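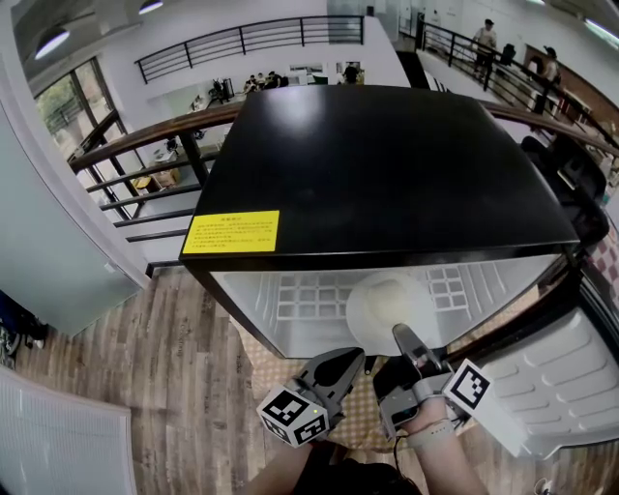
A compact black refrigerator, open, with a plate inside.

The case for judging inflation by the prices people pay most often has a long history and a bad reputation. Economists tend to dismiss it as a confusion. Households notice the price of milk and gasoline, the argument goes, and fail to notice that televisions have become cheaper. The official index corrects for this by weighting each item by its share of total spending. I think the correction is sound as measurement and poor as a guide to monetary policy.

Start with what an expectation is in the standard model. A household forms a view of the general price level one year ahead, and that view enters its wage demands and its decision to spend or save. The central bank then tries to hold the view steady. All of this assumes that the household forms its view from something resembling the index. The survey evidence points elsewhere. When people are asked what inflation will be, their answers follow food and fuel closely, durable goods weakly, and the imputed rent of their own homes hardly at all.

If that is so, there are two inflation rates in play. One is the rate the central bank targets. The other is the rate that enters behavior. They can sit apart for years, and the policy statement will describe the gap as noise.

Consider how a small appliance is treated. A unit bought once every ten years enters the index every month at its current price, adjusted for quality. If this year's model uses less power than last year's at the same sticker price, the statistician records a price decline. The adjustment is defensible, because the buyer is getting more for the money. But only a small fraction of households buy that appliance in a given month, and the rest do not experience the decline in any sense that could affect a wage claim. The food kept inside it is repriced weekly and bought by all of them.

Sudheer Rodrigues made a version of this point in a paper I still return to. He built an alternative index weighted by the number of transactions instead of by dollars spent, using register data from four retail chains: Prolline, Rornik, Chuang and Skiveck. His series was more volatile than the official one, as one would expect. It also did a better job of tracking survey expectations, and the improvement held when fuel was removed. The data begin in 2000, so the sample covers only a low inflation period, and he is careful to say so.

The usual reply is that a central bank should not respond to food prices in any case. They are set by weather and by foreign supply, and a rate increase will not make it rain. I accept this as far as it goes. A one-time shift in the price of wheat is a relative price change and should pass through. The difficulty is that the argument for ignoring it depends on expectations staying anchored, and the measure used to verify the anchor is often a market one, taken from the spread between nominal and indexed bonds. That spread tells us what bond investors expect the official index to do. It is a forecast of a published number. It carries liquidity and risk premiums that can move it for reasons unrelated to prices. It does not tell us what a warehouse worker expects to pay for groceries.

There is a second reply, which I find stronger. Expectations formed from frequent purchases may be wrong, and a policy that follows a mistaken belief will import the mistake. If households consistently overstate inflation, then a bank that tries to bring their stated figure down to target will run policy too tight. This is correct, and it is why I would not replace the target. The level of the household series is not reliable. Its changes are more useful. A move of 2 points in that series over a year, with the official index flat, is information, and it should be reported beside the core figure.

As of May 2019 the quarterly report I read most closely runs to 80 pages. Household expectations receive one chart and a short paragraph, and the paragraph mainly explains why the chart should be discounted. Market measures receive a full section. I would reverse the proportions, or at least equalize them, and I would publish a transaction-weighted index alongside the existing one with the same release schedule. The register data exist. The next methodology review opens in July, and the cost of adding one more series to it is small.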